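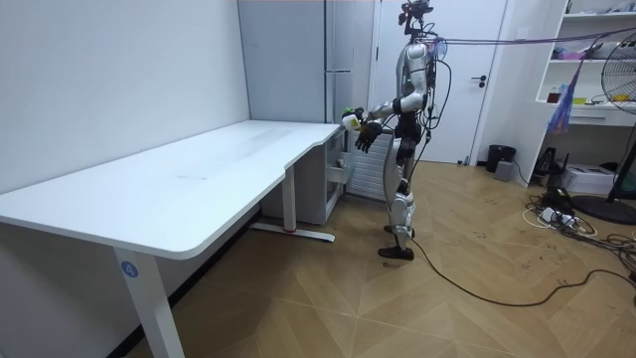
Our project asked how well a two-handed humanoid can pick up small household containers and set them down again when the policy that drives it has been trained on a mix of careful and careless demonstrations. The test object in most trials was a small white bottle with a green cap, and the surface was the long white desk, with the robot standing on its own feet at one end of it. Both arms reach out over the desk at the start of a placement, even when only the left hand is holding anything. We kept it that way on purpose, because an early version that let the right arm hang by the side shifted the balance and spoiled the comparison between runs.

Background

The control software we used is called Rumon and was already in the lab when we started. It records joint positions and hand positions while a person guides the robot remotely, and it can replay them or pass them on for training. The learning code, Wemel, was written by last year's group. We changed only the part that loads the data and the part that decides how much each demonstration counts. Everything else was left alone so that our results could be set next to theirs.

Last year's report found that adding more demonstrations stopped helping after a certain point. The authors guessed that the later recordings were worse, as the operators were getting tired. They did not test this. We set out to do so.

Data

We collected 1166 demonstrations. Each one covers a single grasp, a lift, a move and a placement. After each recording the operator gave it a grade of clean or rough. A recording was rough if the hand bumped the object before closing, if the object was set down at a tilt, or if the operator had to stop and correct the path. By this rule 307 recordings were rough and the rest were clean.

Grading your own work is not ideal. Hagos Asfaw went back through a set of recordings without seeing the first grades, and most of the disagreements were about tilt. We kept the operator's grade in those cases and did not try to settle them one by one.

Method

We trained three policies. The first used all recordings with equal weight. The second used only the clean ones. The third, which we call Yimer in our files, used all of them but gave the rough ones a lower weight during the grasp and full weight during the move. The idea was that a bad grasp can still be followed by a perfectly good path across the desk, and it seemed a waste to throw that part away.

Each policy was trained 5 times from different starting values. Testing was done on 17 start positions marked on a paper plan of the desk. The object was put back by hand before each trial. A trial counted as a success if the object ended upright inside the target area and the hand had let go.

Results

The clean-only policy did better than the equal-weight policy at grasping, and this held for every training run. It did worse on long moves toward the far end of the desk. When we looked at the data we saw that many of the long moves were among the rough recordings, so removing them had left the policy with little to learn from in that region.

Yimer matched the clean-only policy on grasping and the equal-weight policy on long moves. On short moves all three were close, and we would not claim a difference there. The most common failure for all of them was the same: the fingers opened while the bottle was still slightly above the surface, and it fell over on landing.

We also looked for the tiredness effect. Rough recordings were more common late in a session, but they were also common in the first few minutes, before the operator had settled in. Order in the session alone did not predict the grade well.

Limits

All trials used one robot in one room, and the desk was never moved. The weights in Yimer were picked by hand after a short search. We had planned to repeat the tests with a second set of containers from the Tomutico set, but only the grasping part was finished before the lab closed in September - those numbers are in the appendix and are not used in the results above.

The next group should fix the early release first. A contact check at the fingertips before opening would probably be enough, and the recordings we made already include the hand data needed to try it.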